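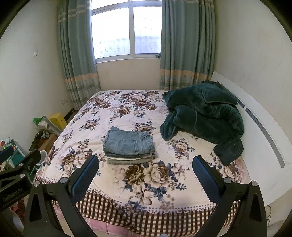 I don't trust folding systems. Most of them ask you to buy something, and the ones I've tried fell apart by the second load. Stacking on the bed is the only method I still use, and it takes 16 minutes on a slow day.

## Before you start

Make the bed and pull the bedspread flat. Folding on a rumpled surface gives you rumpled folds, whatever the label on the spray starch claims.

## Folding

1. Start with the thin things. Fold each to the width of your jeans.
2. Lay them one on another. Edges will poke out a little. Leave them.
3. Fold the jeans in half lengthwise, then into a rectangle, and set them on top. 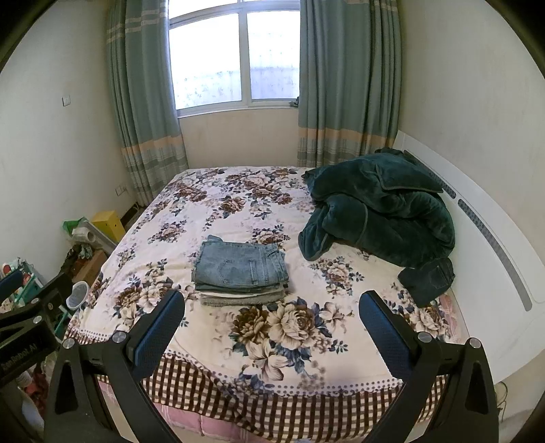 Gilmar Honorato swears the jeans should go at the bottom for stability. Maybe in his closet. I find the weight on top keeps thin layers from sliding when I carry the stack.

## Plush and fleece

Skip these until last. A thick robe won't hold a fold for long, and I doubt the videos that say it will. Hang it if you have a hook. Otherwise fold it once, sleeves in, and give it its own shelf.

The Gradley folding board went back to the store in November.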